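October, shop notebook, the Plotville bench

Picking up where I left off on the putter face question, plus the wedge shafts that came back from the women's event at the Plotville course. Coffee number two, 7:40 a.m., so forgive the handwriting when this gets typed up.

First, the putters. We rolled the three Wimora mallets again last night on the long mat, ten balls each, same spot, same ramp height. The heavy one (the one with the extra tape under the grip that I keep forgetting to peel off) is still leaving everything short of the other two. I was so sure it was the insert! I'd pretty much told everybody it was the insert. But I swapped inserts between the heavy one and the middle one, and the short rolls stayed with the heavy head. So I owe the front desk an apology, and I need to put the loft gauge on it again before I say anything else out loud.

Loft gauge, second reading: more loft than it's stamped for. Not by a ton, but enough to see the ball hop off the ramp strike and lose some speed before it settles in. I bent it back a hair, let it sit, and measured again, and it held. Haven't re-rolled it yet. The mat was still curled at the far end from being stored standing up (please, please lay it flat, whoever closes) and I don't trust anything past the second tape line until it relaxes.

Next, the wedges. The player who borrowed the Kowalczyk set for her pro-am round said the gap wedge felt "boardy," and I think she's right. I pulled the grip and the shaft isn't what's on the build sheet. Same brand, one flex stiffer, and tipped a half inch more than I'd have tipped it. The sheet is in my writing, so that's a fun one. My guess is I grabbed from the wrong bin the week we were rushing to get bags out before the tour van parked in our loading spot. I've pulled the shaft and cleaned out the hosel, and the new one is dry fitted. Gluing after lunch.

Swingweights on the set as it came back, before I touched anything: pitching wedge fine, gap wedge a point and a half light, sand wedge fine, lob wedge a little heavy, but she likes it that way and asked us to leave it. So leave it! I've put blue tape on it with LEAVE written in marker. 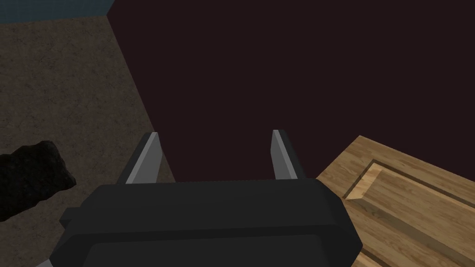

Gripper, fingers open.

Epoxy notes, because I keep relearning this. The new tubes of Pestar set up faster than the old ones, way faster if the heater is running. I mixed a batch for two irons and was fighting it by the second hosel. Mix for one club at a time, or turn the heater off and wear a sweatshirt. Also the mixing cups are almost gone and I'm using the little sauce cups from the snack bar, which work great as long as you wipe them out first (ask me how I know).

Ball testing is going slower than I'd like. The sleeves we cut open all looked centered to me, and the salt water float test gave us one ball out of the whole box that kept turning the same side up. One! I marked the heavy side and rolled it on the mat along with a few plain ones, and I could not for the life of me see a difference. That doesn't mean there isn't one at thirty feet on a real green, but at mat length my ramp is noisier than the ball. I'd like to try it on the practice green early, before the mower goes out, or right after it. Either is fine, just not half and half like last time.

Driver for the junior clinic: 107 mph is the fastest swing we've logged on it, and that was one of the college girls messing around, so it's not a fair number for the kids. The face looks good, no caving that I can find with the straightedge. The adapter screw was loose, though, and I can't tell when that happened. I snugged it with the torque wrench until it clicked. New rule, for me at least: click the wrench on every adjustable head when it goes out AND when it comes back.

The launch monitor is past 3000 shots on this lease, and the spin numbers on wedges have started to look silly on wet balls. I wiped the lens, moved it back to the floor mark, and hit a few with dry range balls, and those were closer to what I'd expect. Dry the balls. There's a towel on the hook now and it's for balls only, not for shoes.

Still open on my end:
Re-roll the heavy mallet once the mat is flat
Glue the gap wedge, regrip tomorrow, check swingweight again
Go through the shaft bins and fix whatever I mixed up
Order cups
Find the half-inch ferrules, which were on the second shelf and now aren't

Later, same day. Gap wedge is glued and standing in the rack by the window, logo up, so don't pick it up and waggle it. I found the ferrules in the drawer with the grip tape. Found two more stiff shafts in the regular bin too, so the bag we sent out with the loaner irons needs to come back in for a look. I'll call the pro shop in the morning and ask them to hold it behind the counter.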